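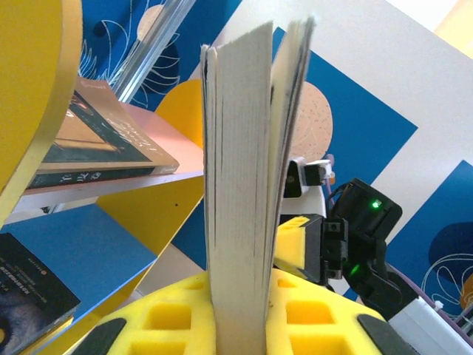

Wokeo remarked that the replies below should be read with the original request in mind, as the titles concerned are lending copies in regular circulation and advice meant for rare or valuable books would be out of proportion to their worth.

Help Pages > Small Libraries > Collection Care > Paperbacks

Paperbacks opening at the spine: repair, replace or withdraw?

Tramemcombe Reading Room

The Tramemcombe Reading Room lends general fiction, travel writing and a small amount of local history to residents and to visitors staying in the district. A shelf check completed in June identified 236 paperbacks with some degree of damage to the binding or the page block. The most frequent fault is a spine that has cracked, so that the book falls open at one place. In other copies the pages have begun to come away at the front or the back, and a smaller number have worn corners but are otherwise sound.

Our current written procedure consists of a single sentence instructing staff to "mend with clear tape where possible." We would like to replace this with something more useful. In particular, we would welcome guidance on the following matters.

First, is there an accepted point at which a paperback should be withdrawn instead of repaired? Second, is tape acceptable for any purpose? Third, which adhesive should be purchased, and may it be applied by staff who have had no training in bookbinding? Our budget for repair materials is modest, and the work must be done at the issue desk between 9 a.m. and noon, when the room is quiet.

We should add that most of the damaged books are inexpensive to replace, but the local history titles are out of print and we would be reluctant to lose them.

Virnine

Throw out the worst ones and tape the others. A paperback is a disposable format and readers understand this. Our own reading room spent a good deal of staff time on gluing, and the same books came back with the same fault. Packing tape of good quality along the spine is adequate and takes very little time. Readers have not complained.

Mitsotakis-Vlachou Bindery

The previous reply is correct that many paperbacks do not justify extended work. The recommendation on packing tape cannot be supported, however. The adhesive yellows and creeps with age, attracts dirt along its edges, and will often remove the printed surface of a cover when someone later tries to lift it. Household tape on the text pages is worse, as it stains the paper and may obscure the words. If tape must be used on the outside of a low-value book, purchase a product sold for book repair and regard the treatment as final.

We suggest that damaged copies be sorted before any material is purchased. The following groups have served well in the collections for which we do contract work.

Sound copies with cosmetic wear. Softened or frayed corners, creased covers and slight fanning of the pages do not prevent a book from being read. Return these to the shelf. If the pages have splayed, lay the book flat under an even weight for several days in a dry room. This will improve the shape of many copies, although a book that has been exposed to damp will seldom close completely again.

Copies with a cracked spine and no loose pages. These may remain in circulation for some time. Where the block has separated from the cover but is itself intact, a thin line of adhesive along the inside of the spine is usually sufficient.

Copies with loose pages. Up to five leaves may reasonably be tipped in by hand. Apply a very narrow line of adhesive to the inner edge of the leaf, using a small brush and a strip of waste paper as a mask, and set the leaf squarely into place so that it does not project beyond its neighbors. Put a piece of waxed paper or silicone release paper on either side, close the book, and leave it under weight overnight. Where more leaves than this are loose, the original glue has generally failed along its whole length, and attaching the pages individually will only move the break elsewhere.

Copies with missing pages, mold or a strong odor. Withdraw these. Moldy books should be bagged at once and kept away from the remainder of the stock.

As to adhesive, choose a white PVA that is labeled for bookbinding and described as acid-free or pH neutral. It remains flexible when dry. Rubber cement, rapid-setting glues and hot glue guns are unsuitable. A careful member of staff can learn the tipping-in method in one morning by practicing on withdrawn stock, and we recommend that no one begin on a book that is to be kept.

The local history titles should be treated separately. PVA is difficult to reverse, and out-of-print material is better placed in a plain archival box or tied with flat cotton tape until a conservator or binder has examined it. Rebinding in hard covers is possible for many of them. Please check the width of the inner margin first: a narrow margin may leave the text running into the gutter.

Tramemcombe Reading Room

We are grateful for both replies. The sorting has been carried out on the lines suggested by the bindery, and the local history titles have been set aside, more than 11 in all. Packing tape has been removed from the supply list. One point remains open. Several novels have a clean break in the middle, with each half firmly held together. Are these to be treated as a cracked spine or as loose pages?

Mitsotakis-Vlachou Bindery

A book in two firm halves belongs with the cracked spines, provided that the cover is still whole. Open the book at the break, run a fine line of PVA down the gutter with a knitting needle or similar rod, wipe away any excess, and close the book between release papers under weight. Do not lend it the same day. If it breaks again at the same place, replacement will be the less expensive course, and we would allow no more than five minutes of handling time for each copy of this kind.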